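Where Travelers Stop on the Kakik Road
Project report, Introduction to Travel and Tourism

Background

The Kakik Road runs between the town of Fotden and the ferry landing at Pereyra. Most people who drive it in summer are on their way to the ferry or coming back from it. The road climbs out of the river valley at Fotden, crosses a pass, and follows the shore of Kakik Lake for the last part of the trip. There is one town in between, Proltora, with a gas station, a grocery store, a small motel and a diner.

Our group wanted to find out where people traveling in RVs and camper vans stop along this road, how long they stay, and what makes them pick one place over another. The tourism brochure for the area puts nearly all of its space into the lake and the ferry. It says very little about the road itself, and the map on the back leaves out several of the pullouts completely.

The question matters to Proltora most of all. Business owners there told us that summer traffic has gone up but that a lot of it drives straight through. If we could learn why, the town might be able to change something as simple as a sign.

What we did

We worked in two parts. The first was a road log. We drove the full road in both directions and wrote down every place where a vehicle longer than a regular car could pull off safely. For each one we noted the surface, whether there was a restroom, a trash can or a table, whether there was a sign ahead of the turn, and whether you could see the stop in time to slow down for it. We did the drive both ways for a reason we had not thought of at first: several pullouts are easy to enter going toward Pereyra and hard to enter coming back, with a left turn across traffic on a curve.

The second part was talking to travelers. We did this at the Pereyra landing, where people wait in line for the ferry and have time to answer questions. We kept the form to one page. It asked where the party had spent the night before, where they had stopped that day, and what they would have liked to find along the way. We collected most of the forms on one Saturday in July and the rest on weekday afternoons. People were friendly about it. A few handed the form back with extra notes on the other side, and these notes ended up being some of the most useful material we had.

The stops

There are seven stops on the road that a large RV can use. Two of them have restrooms. The others are gravel pullouts, and their condition varies a lot.

Valley Overlook is the first one out of Fotden. It is paved, it has a sign, and there is room to turn around. Most parties we talked to had seen it, but many said it came too early in the drive to be worth stopping at. The view is of the river and the back side of the gravel plant.

Summit is the busiest. The pass is 1000 feet above the lake and on a clear day the whole north shore can be seen from the parking area. It has a restroom, a table and an information panel that has faded so much on the left side that the text can't be read. The parking area is shared by cars, RVs and trucks checking their brakes before the downhill stretch, and there are no painted spaces. When one long trailer parks crosswise, the rest of the lot becomes hard to use. We saw this happen during our road log and had to wait to get out.

Creek Bridge is a gravel pullout on the downhill side. There is no sign ahead of it. Drivers coming down from the pass are watching their speed and go by it before they know it is there. The ones who did stop liked it a lot – there is a path down to the water, and it is shady in the afternoon.

Proltora has a wide lot next to the grocery store that the owner lets travelers use during the day. From the road it looks like private parking, and on our forms this was a common reason for not stopping in town. People with trailers said they did not want to turn in somewhere and get stuck. The lot has an exit on the back street, so getting stuck is not a problem, but there is no way to know that from the highway.

The remaining stops are along the lake. Two Boats and Long Beach are close together and both are popular with people who want to eat lunch by the water. Long Beach has the other restroom. The last stop, Ferry View, is used mostly by people who are early for their boat and don't want to sit in line.

What travelers told us

The clearest result was about timing. Parties with a ferry reservation planned their whole day backward from the sailing. They stopped once at Summit, since everyone had told them to, and then drove to the landing without stopping again. Many arrived much earlier than they needed to. When we asked what they would have done with the extra time, the usual answers were a meal, a walk, or a place to let the dog out. All of these can be found in Proltora.

Parties coming off the ferry acted differently. They had no deadline and stopped more often, but they were also more likely to be looking for a place to spend the night. The campground near the landing takes reservations and was full on every day we were there. The next one is outside Fotden. Several people had stayed overnight at Long Beach, where camping is not allowed, and told us they had not seen the sign. We checked, and the sign faces the other direction.

Water and dump stations came up on the back of the forms again and again. There is a dump station at each end of the road and nothing in the middle. Weather came up less than we thought it would. Even people who had driven over the pass in fog said they would do the drive again.
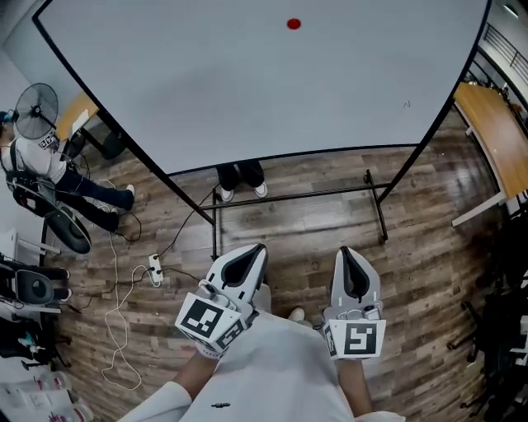 Cell coverage was a bigger concern than we had planned for, and we had no question about it on the form. Travelers wrote that they lost their map between Summit and Proltora and did not get it back until the lake. Without the map they could not tell how far it was to the next stop, so they kept going. A paper map handed out at the Fotden visitor desk would help with this, as long as it showed all of the pullouts and which side of the road they are on.

Suggestions

We would put a sign at the edge of Proltora, on both approaches, that says RV parking is available and that the lot has a second exit. The grocery store owner said this would be fine as long as overnight parking is not included.

Creek Bridge should have an advance sign on the downhill side. It could also take some of the load off Summit, where painted spaces would be the next thing to fix. The no camping sign at Long Beach needs to be turned around or a second one added.

For the brochure, we drew a strip map that lists the stops in order from Fotden to Pereyra, with driving time from one to the next and a mark for restrooms. Driving time was more useful to people than miles. On the climb a loaded motorhome is slow, and the miles give the wrong idea.

Limits of the project

All of our interviews were done at the ferry landing. Anyone who drove only as far as the lake and turned back to Fotden is missing from the results. We also did not talk to people riding motorcycles, who board from a separate line. The forms were in English only, and some parties we approached could not fill them out.

Our road log was done in dry conditions. The gravel stops may be different in spring, and the maintenance crew told us that Creek Bridge is usually closed until the end of May. A group that picks this up next year should drive the road in early season and do part of the interviews at Summit, in the morning, before the lot fills up.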